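**18 May 2021**

Serena Fontana has managed parts handling at Petberg for 17 years, and she remembers when brackets reached the benches in cardboard cartons. "The flanges went through the sides," she said. "We were replacing cartons every week."

The plant now keeps its galvanized brackets in corrugated plastic totes, a change introduced in April after a trial on 2 benches. Ms. Fontana described the totes as light and easily wiped down, although the floor panels scratch early. "Scratches do not concern us. A split seam does, and that tote is withdrawn."

Asked about loading, she said that staff are instructed to leave space between pieces. "Embossed ridges catch on one another. People fill a tote to the top and then spend the morning untangling it."

Her colleague Wim Vandenberghe favours dividers, and almost 50 have been ordered from Bramia. Ms. Fontana remains unconvinced. "I would sooner have a good mat on the bench, and one bracket on it at a time," she said.

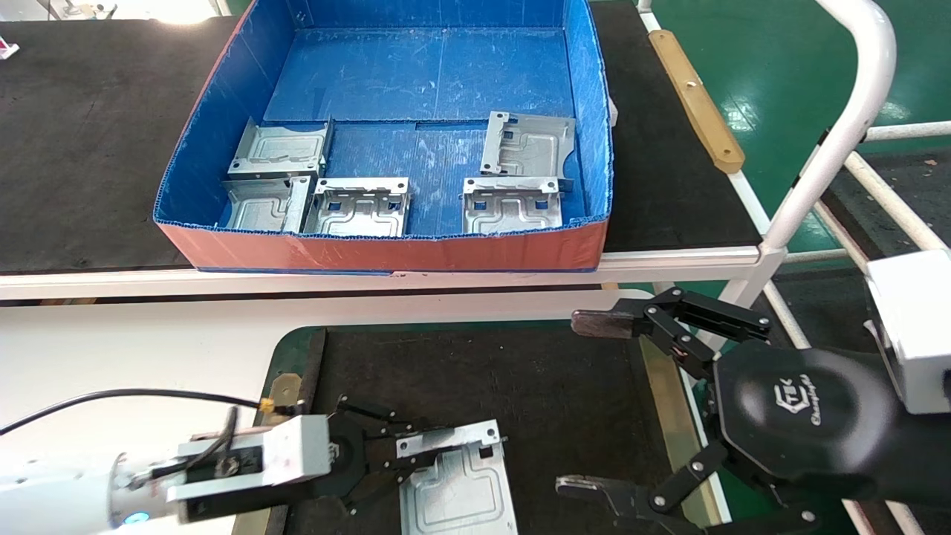
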